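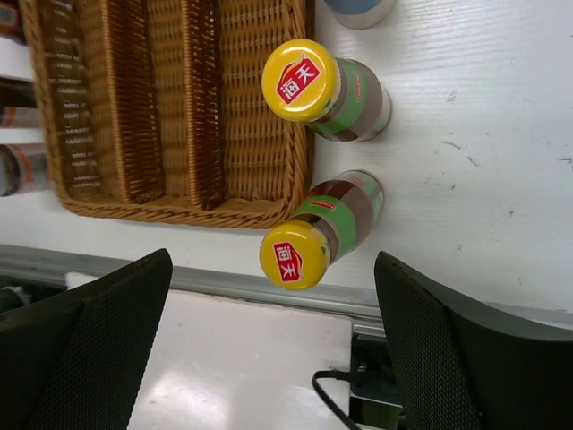
Figure 3. Wrist camera view of the bottle-sorting task, with two capped bottles and the three-bay basket on the white tabletop. Both gripper fingers are open.

4.2 Workshop build and task layout

The second arm was assembled in a shared workshop in Plulmont, on a bench that other members also use. The aim was to find out how much of the performance reported in Section 3 would survive when the arm was built from the same drawings by people who had not designed it. Assembly was carried out by Nair and Purves over several evenings, using hand tools and one bench drill. The original build had relied on a milled base plate. Here the base was cut from flat stock and shimmed until the first joint axis stood square to the table, as checked with an engineer's square at four points.

The task is to take glass bottles from the tabletop and lay them in the long bays of a woven basket. The basket in Figure 3 has two internal dividers running along its length, giving three narrow bays. A woven container was chosen over a moulded tray for two reasons. Its rim is thick and uneven, so a placement that passes too low will touch it, and its walls give slightly under load, which makes contact harder to detect from motor current alone. The bottles are ordinary dark condiment bottles with bright yellow screw caps and green labels. Contents were left in, as an empty bottle is light enough to be pushed along by the first finger to touch it.

Cap colour proved useful during labelling. Yellow against the white tabletop can be separated by a fixed threshold in most lighting, and the cap centre was used as the reference point for bottle pose. The body is less reliable. Dark liquid behind curved glass produces pale reflections that move with the camera, and early versions of the pose estimator treated the edge of a reflection as the edge of the bottle. The red patch on the cap, printed with the characters 海天, was masked out during training so that the estimator would not depend on one brand.

The fingers are black pads with a fine mesh texture on the gripping face. Smooth pads were tried first and abandoned, as they let the bottle turn about its own axis during the lift. The textured pads reduced this rotation but did not remove it. Pad wear was checked by eye every Tuesday and the pads were changed as a pair.

The wrist camera is mounted so that the fingertips remain in view when the gripper is open. This costs a good part of the lower image, as Figure 3 shows, but it allows the gap between the fingers to be compared directly with the width of the bottle during the approach. The image was left unrotated in all recordings. Türkmen's earlier work at Berkitz had rotated each image to match the table axes, and we found no gain from doing so once the joint angles were supplied alongside the image.

Table condition was not controlled. The surface carries grey scuffs and small dark specks, and the metal strip along its edge reflects the overhead lamps. Neighbouring containers were also left standing near the working area. Both were kept on purpose, the first build having been tested only on a clean sheet with nothing else in view.

A total of 705 demonstrations were recorded by hand guidance. Of these, 148 were set aside for testing and were not used in tuning. Atallah and Sauerland recorded most of the set. Each demonstration began from a different arm pose, and the bottles were moved by hand between recordings without reference to a grid. Training was stopped after 3,000 steps, when the error on a small validation share of the remaining demonstrations had ceased to fall.

Two faults in the build affected the recordings. The shims under the base settled during the first week, which tilted the arm towards the table edge and shifted the camera calibration by around 5 mm at full reach. The affected recordings were kept and the calibration corrected afterwards. Secondly, the cable at the wrist was at first left too short and pulled on the mount when the last joint was turned fully. A longer loop was fitted, with a Morin clip at the forearm to hold the slack clear of the elbow joint.

The controller was the same Turkov board used in the first build, with unchanged gains. No attempt was made to retune it for the heavier base, and the results in Section 4.3 should be read with this in mind.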